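Hargate Glove Mount Kit
Build page, second version 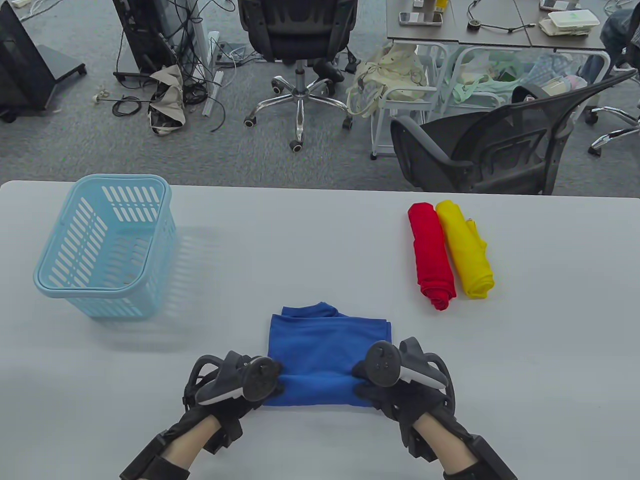
We wanted a mount we could put together ourselves in the shared workshop, with ordinary hand tools and one evening to spare, and this second version finally gets there! The kit holds a tracked controller on the back of each glove, so your fingers stay free to pinch, roll and fold while the controller follows the hand. Cloth folding is our favorite test. It shows up a loose strap faster than anything else we've tried.

Lukian Melnychuk redrew the wrist brace over the winter, and the difference is huge (the old one pinched, and you could only stand it for a few folds). The new one bends where your wrist does. We've logged 502 folds on the first pair and the straps are still going strong.

In the kit: left and right gloves, two back plates, brace segments, padded straps and a bag of 5 mm screws. You'll need your own controllers and a small hex key.

Total weight per hand, without controller: 200 g
Sizes: medium and large
Build time: one evening

Small gloves are next. Amirhossein Kermani is cutting the pattern now, and we hope to have a pair to try in January. Print files for the back plates are on the Jinalell project page.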